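Prondia Opens Its Home Storage Line to Everyone, Starting With the Basket I Can't Stop Using

For immediate release - December

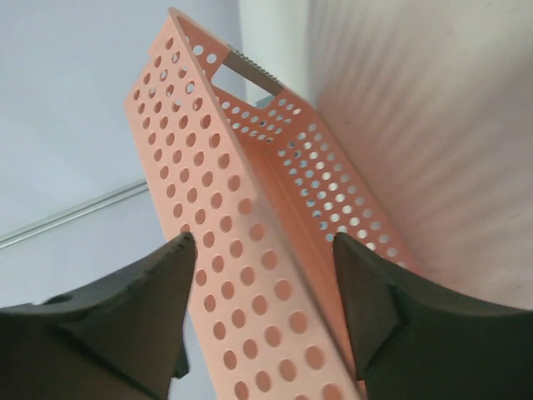

I started Prondia with one complaint: every basket I owned was either ugly or full of crumbs. For years I kept batteries, tea towels, hair ties and half-used rolls of tape in whatever box had come through the door most recently, and every spring I tipped the whole lot out on the floor and began again. So when we sat down to plan our first real storage line, I knew what I wanted at the front of it. It had to be a basket with round holes all along the wall, a smooth plain rim with no holes in it at all, and a proper handle opening in the short end so you can hook your fingers in and pull. And I wanted it in pink! A warm, salmony, slightly peachy pink that looks cheerful on a shelf even when what's inside it is old phone chargers.

Starting this month you can finally buy it. The line is called Stulen, and it goes on sale in our web shop and at our store on the Nyitrai side of the market hall. Up to now we've only sold to small shops, so this is the first time we're selling straight to the people who will be living with the stuff. I'm a little nervous and very happy.

What's in the line

Stulen has 8 pieces. There are perforated baskets in a few sizes, a pair of lidded boxes for the top of the closet, a tray that slides under a bed, and a narrow bin for that annoying gap beside the washing machine (you know the one). They come in salmon pink, oat, and a soft gray that I argued against for weeks and now have all over my bathroom. All of it can be bought one piece at a time. We did talk about selling sets only, and I said no, as I have a cupboard at home with four matching containers in it and I have only ever needed three.

The holes are there for a few reasons. You can see a bit of what's inside without pulling everything off the shelf. Damp things like sponges and bath toys get some air. And if sugar spills, you can shake most of it out over the sink. The rim was left plain for comfort. Our early samples had holes much closer to the top, and they caught on the sleeves of my sweater every time I reached in for a clothespin. We moved everything down and the problem went away.

How we tested it

We didn't do anything very scientific. We gave samples to 60 households and asked them to use the baskets however they liked, and then to write and tell us what annoyed them. They wrote a lot! Some people put them in the fridge for yogurt and cheese. Plenty put them under the kitchen sink. One family used theirs for mittens by the front door and asked if we could please make a bigger one, so we did. Another kept onions in one and garlic in another and sent us a long message about airflow, which I have read several times and mostly agree with.

The complaints were the useful part. The first handle opening was too tight for bigger hands, and the corners of it were sharp enough to be unpleasant when the basket was heavy. We made it longer and rounded it off. A few people said the smallest basket slid around too much on a glass shelf. That one is still a bit slippery, to be fair, and if yours is going on glass I'd put a scrap of shelf liner under it.

Tidying help, for free

Along with the launch we're running something I've wanted to do for ages. It's called Ludik, and it's a tidying evening at the store. You bring one messy drawer's worth of stuff in a bag - the real thing, please don't clean it up first - and you sort it out at our big table with a cup of coffee and other people doing the same. We lend you baskets to try out. You don't have to buy them, and plenty of people will go home with a lighter bag and nothing from us, and that's fine by me.

Each evening lasts 2 hours and starts at 6 p.m. There's no charge, but the table only fits so many elbows, so do save a spot on our website first. Kids are welcome as long as they can be trusted near thumbtacks.

My own way of doing a drawer goes like this, in case you can't make it. Tip it all out on a towel. Throw away the dead pens. Put things you use every week in the basket closest to your hand, and the rest in a basket further back. Then stop and have dinner. I used to go on and do the whole kitchen in one go, and I'd end up sitting on the floor at midnight with every lid I owned and no wish to live among them. A drawer a day is plenty.

Caring for your basket

Wash it by hand in warm water with a little dish soap, and use an old toothbrush if something sticky has dried in the holes. Let it drain upside down. Please keep it away from the stove and off the radiator. Pink does show ink, so if you're storing markers, check the caps, or pick the gray.

Prices and where to find it

The full price list is on the Stulen page of our website, along with measurements for each piece. Measure your shelf before you order, and measure the inside of the cabinet door frame too, not just the shelf, as I've been caught out by hinges more than once. Unused pieces can come back to us within 2 months, in any box you have lying around.

Shops that already carry Prondia can order the new line through their usual account, and the salmon pink ships first. Oat and gray follow once the next batch is packed.

About Prondia

Prondia is a small home goods company that makes storage for kitchens, bathrooms, hallways and kids' rooms. We design everything at a table behind our store, where the shelves are, I'm sorry to say, very full.

Press contact

Samples, measurements and color cards are available on request through the press page of the Prondia website. If you'd like to come by and see the baskets in use, mornings are best, before the store gets busy, and I'll put the coffee on.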